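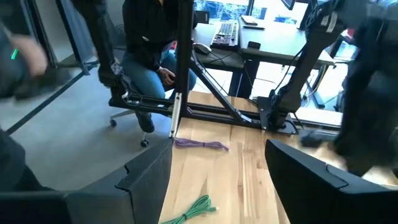 ケーブル整理の記録:作業台まわり

2階の作業室で使っているケーブル類を、6月から少しずつ整理しています。このページはその途中経過です。写真には一、二行の説明を付けました。台帳の様式と色分けの表は、Booker Alcantaraさんが以前まとめたものをそのまま使っています。

■ 木の作業台と、束ねたケーブル2本
寄せ木の天板に、紫と緑のケーブルが1束ずつ。どちらもゆるく輪にまとめてあり、端が右へ少し出ています。
奥には黒いアルミフレームの架台があり、台の後ろ側を横に通るレールに沿って配線が伸びています。椅子に座っている人は黒い長袖にジーンズ姿です。

■ 束ね方について
輪の大きさはそろえていません。きつく巻くと癖が残るので、手のひらに載るくらいの輪にして、端を少し出しておきます。端が出ていれば、ほどくときに探さずに済みます。
長いものは二つ折りにしてから巻くことがありますが、次に使う人が長さを見誤るため、今年からは折らずに巻くことにしました。

■ 色分け
紫と緑は別の箱に戻します。箱は棚の下段、品名の札が付いている側です。色が同じでも端子の違うものがあるので、戻す前に札と見比べてください。
色の薄くなったケーブルは、台帳に「色不明」と書いて上段の箱へ入れます。勝手に近い色の箱へ入れると、あとで探せなくなります。

■ 台帳
登録済みのケーブルは458本です。番号は購入順で、長さや用途とは関係がありません。欠番が9つあり、廃棄した分なので埋めずに残してあります。
収納箱はCaseoの浅型、棚はSkurkleyの6段です。浅型の箱はふたが別売りで、いまはふたなしで使っています。ほこりが気になる場合は布をかけてください。

■ 作業台の使い方
天板には飲み物を置かないでください。木なので輪じみが残ります。工具を使うときは、手前にゴムの敷物を敷きます。敷物は棚の横に丸めて立ててあります。
架台の配線は台帳の対象外です。固定してあるものは外さず、気になる箇所があれば連絡帳に書いてください。
天板の拭き掃除は乾いた布で、木目に沿って行います。油を塗るのは年に一度で、次は来年の6月の予定です。

■ 残っている作業
延長コードの札付けが終わっていません。電源アダプターは本体と離れてしまったものが多く、対応表を作っているところです。心当たりのある方は、連絡帳に機器名と置き場所を書いてください。
結束用の面ファスナーは補充しました。短いほうから使ってください。

更新:2020年9月1日(火曜日)

当サイトではCookieを使用しています。閲覧を続けると、Cookieの使用に同意したものとみなされます。 [同意する] [設定を変更]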